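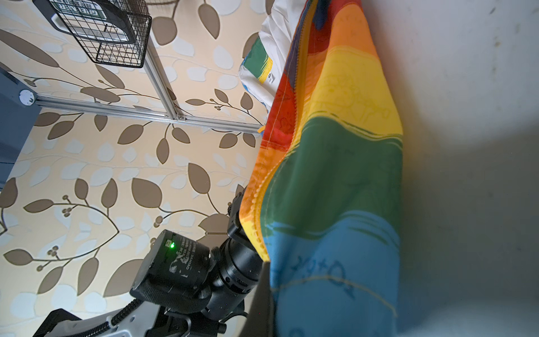
The gripper beside a rainbow-striped cloth with a zipper down one edge.

Workshop > Interviews > Machine care

Iñaki Nieto looks after one robot arm at Kastero, and most of his Friday goes to the last few inches of it. The gripper gets the attention first.

"People ask about the software," he says. "I spend my time on screws and cables."

The arm works with cloth, and zippers are what he watches. A finger that has drifted a little out of line will still pick up a towel. On a zipper it slides off the tape or catches on the teeth. Nieto checks the finger against a steel gauge after every 50 hours of running and writes the result in a paper notebook. The counter stood at 1,465 when we spoke.

He starts with the power off and moves the wrist by hand through its full travel, feeling for rough spots. Next come the screws on the finger bracket. He marks each head with a paint pen so a turned one shows up. "If I find the same screw loose twice, I take it out and clean the thread," he says. "Tightening it a third time is a waste of a morning."

The coiled cable at the gripper is the part he has replaced most, 3 times so far. The first one failed inside the jacket, where he couldn't see it. The arm would stop, come back, and run fine for a day. Baltasar Arroyo, who built the cell with him, found the break by bending the cable slowly with a meter clipped on.

"I had already swapped the motor," Nieto says. "It was a good motor."

Arroyo takes care of the frame. He likes aluminum extrusion for small cells and checks that the corner brackets are square whenever the cell has been moved. "A bar that shifts 2 millimeters at the corner gives you a lot more than that at the far end," he says.

Both men want a spare gripper on the shelf, already set up, so a repair can wait until the end of the day. Nieto has the finger and the bracket for it. He is still waiting on the cable.

14 shares | 3 comments

Related
Flanville: choosing a cable that bends
Huet on keeping a repair notebook
Drostis and the squeaky wrist joint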